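Cahier d'atelier, 21/04/2025

Reprise des essais de conservation des agrumes à température de pièce. Mio Tsuji tient à son idée : une boîte ouverte, basse, posée dans le salon, garderait les oranges plus longtemps qu'une corbeille. Je demande à voir. Le seul argument qu'elle m'ait donné, c'est que sa tante faisait comme ça, et l'essai de décembre avec les citrons n'a rien montré du tout (pesées perdues, lot mélangé en route, on n'en parle plus).

Protocole, tel que convenu avec Haruna Miyazaki : boîte sans couvercle, pas de papier au fond, fruits qui ne se touchent pas. Pesée le matin avant le café. La boîte reste sur la table nappée et on ne la met pas sur le meuble télé, déjà encombré et où on finirait par poser un sachet de chips dessus. J'aurais préféré une table nue. Une nappe rose sous une boîte à bord orange, pour juger à l'œil d'un changement de teinte de la peau, je doute que ce soit malin. Les reflets suffisent à fausser une comparaison. Haruna répond que l'œil se corrige. Pas le mien.
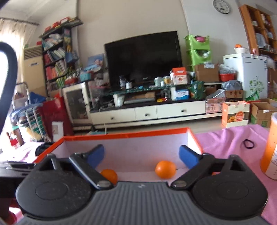
Essai Cludum, boîte ouverte, deux oranges de calibre différent.

Premier défaut, les calibres. Une petite et une grosse, ça ne fait pas un lot. La petite a plus de peau pour son poids, elle devrait perdre plus vite, et si c'est le cas Mio dira que la boîte protège la grosse. Il faudrait deux fruits jumeaux, ou alors 46 fruits et une moyenne. On n'aura ni l'un ni l'autre cette semaine.

Deuxième défaut, la table sert à autre chose. Un élastique à cheveux sur la nappe, je m'en moque, mais la boîte sera poussée dès que quelqu'un voudra s'asseoir. Marquer sa place au fil, côté télé.

La balance Podine, maintenant. Vérifiée à vide puis avec le poids de 100 g : elle affiche 103. J'ai recommencé, même chose. Haruna propose de soustraire 3 partout. Je ne suis pas d'accord, rien ne dit que l'écart soit constant sur toute la plage. Demander à Urban s'ils prêtent encore la leur.

Le conseil de la fiche Prirnunico (retourner les fruits chaque jour) est laissé de côté. Source non citée, et manipuler la peau me paraît une bonne façon de l'abîmer.

À faire :
trouver un témoin en corbeille, même calibre que la grosse
noter la température de la pièce matin et soir
5 jours minimum avant de conclure quoi que ce soit

Mio a déjà écrit « concluant » au crayon dans la marge de la page précédente. Gommé.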